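Werkine cell, controller notebook
Thursday, morning session
Entry by Z. Krishnan

The purpose of the session was to establish whether the revised grasp planner can be run on both arms without the shared lock introduced in February. The lock prevented collisions but obliged one arm to wait whenever the other was planning. Planner build 2 was loaded on both controllers. The gripper force limits were left unchanged. 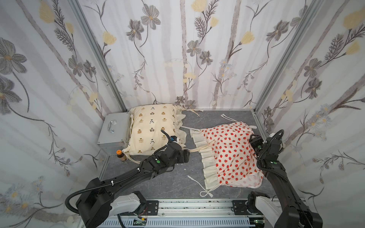

Segmentation remains the weaker part of the chain. The Saragih model was trained on plain cloth and assigns low confidence to anything with a dense print. The strawberry pillowcase, with its ruffled trim and the tasselled cord at its lower-left corner, is therefore a useful test piece, and the flowered wall panels add clutter behind it. Loose cords should be given a class of their own; at present the planner treats them as cloth edge and may propose grasps on them.

The session log holds 1,117 planning requests. Replanning was triggered in more than 100 of these, mostly by mask flicker between successive images. A filter over 5 images has been written in the Maltilach branch but has not been merged.

Actions: label cords in the Undimine set; review the filter before merging; repeat with the lock restored, same build, for comparison. Colleagues using the cell before then are asked not to alter the camera exposure.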